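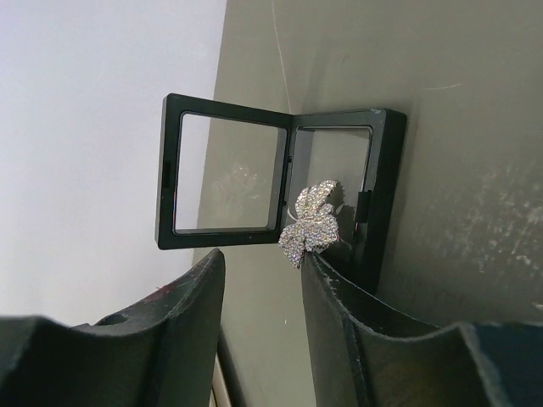 Zidar Two-Arm Bench Unit: Review for Member Workshops and Residential Services

Prepared by the Equipment Assessment Office, Bristelov
Lead reviewer: Homa Yazdani
Bench work: Erhan Toprak, Ghazal Rahimi

Scope

This review considers whether the Zidar two-arm bench unit can be recommended to member organizations for light chores. Two groups of members asked for it. The first runs small retail and repair shops, where staff pack, unpack and present small goods. The second runs laundry and linen services for residential homes. Both groups wished to know whether a machine in this price class can take over part of the work now, and what it would ask of the staff who remain.

The unit was assessed at our Moslow premises over a period ending in July. It was bought at list price. Zidar answered technical questions by email and had no part in the test plan or in this text.

What is supplied

The unit consists of a pair of jointed arms, a mounting rail, control boards, wrist cameras and a software package. Members provide their own computer, bench and lighting. The arms are taught by demonstration: an operator guides them through a task many times, and the software builds a routine from the recordings. There is no catalog of ready-made chores, and members who expect one should read no further before speaking to the supplier.

Assembly took Mr. Toprak most of a working day. The printed guide is clear as far as the rail and the arm bases. The section on cable routing is poor, and the drawing for the wrist cameras shows an older bracket. We rerouted the cables after the first week, when a loop caught at the elbow and stopped a run. A revised guide is available from the supplier on request and ought to be in the carton.

Small goods

Shop members handle a good deal of costume jewelry, much of it sold in hinged display boxes with a clear film in each half. The piece is laid on one film, the lid is closed over it, and the two films hold it in place. An experienced assistant does this without much thought. We chose it as a test task at the suggestion of Tahmineh Abbasi, whose shop packs brooches this way every morning before opening.

The unit can do the work, slowly. Picking up a brooch was the strongest part of its performance. The fingers close gently, and we found no stones loosened by handling. Setting the brooch down straight was less reliable. Clear film and cut stones both throw reflections, and the routine often hesitated close to the box or released the piece off center. Matte backing under the box helped a little. Turning off the overhead lamp and lighting the bench from one side helped more.

Closing the lid remains the weak point. A person feels the catch engage and stops pressing. The unit has no comparable sense in its fingers and judges the matter by position and by camera. It therefore pressed too lightly on some attempts and pushed the whole box across the bench on others. Ms. Abbasi's view, given after a morning at the bench, was that she would let it lay pieces out but would want to close every box herself. The reviewers agree with her.

Garments and linen

Flat items such as pillowcases and hand towels were folded to a standard that a home would accept, provided they were placed on the mat squarely. Garments are a different matter. 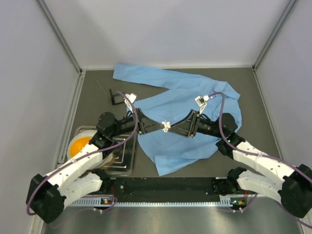 A long-sleeved shirt with a button front has no single resting shape. Each time it is dropped on the mat the collar, the cuffs and the hem lie somewhere new, and the routine must first work out which part is which before any folding begins. Ms. Rahimi recorded demonstrations with shirts in every sort of heap, and performance improved as the recordings grew. It did not reach a level at which the unit could be left alone. Sleeves were the usual cause of failure. One sleeve would be brought in neatly while the other stayed trapped beneath the body of the shirt, and the unit would then carry on and fold over it.

Members should also consider the time involved. A trained laundry worker folds a shirt in well under a minute. The unit took several minutes on a good attempt, and on poor ones it repeated the same small tug at a cuff until the operator stepped in. Sheena Paterson, who manages linen for a group of homes, observed these sessions and asked that the report state her conclusion plainly: she could not offer this machine a place on her floor at present.

Results in figures

Across both kinds of work we logged 1,064 attempts. Of these, 421 were completed with no help from an operator. An attempt was marked as failed if a person touched the goods, moved the box or garment, or restarted the routine. Most of the unaided completions were flat linen and brooch placement without lid closing. New tasks required up to 20 hours of demonstration before results settled, and that work cannot be handed to an untrained colleague.

Comparison

The Lammers single-arm unit, reviewed earlier by this office, is simpler to install and better documented. It cannot attempt folding and has nothing to steady a box while the lid is moved. For sorting and simple placement it remains the cheaper and calmer choice. The Zidar unit is the more capable of the two and the more demanding.

Upkeep

Finger edges wear and scuff with use. Spare fingers are inexpensive and are changed with a single tool. Cable ties at the wrist should be checked weekly. Noise is low enough for a back room with the door open.

Recommendation

The Zidar two-arm bench unit is not recommended for unattended household or shop-floor chores. It is recommended, with reservations, for members who have a technically confident member of staff, a fixed and repetitive task with small rigid goods, and the patience to teach it. Training departments may also find it useful.

Members considering a purchase may book time at the Moslow bench and are asked to bring their own goods. The office will look at the unit again when Zidar releases its force-sensing fingers.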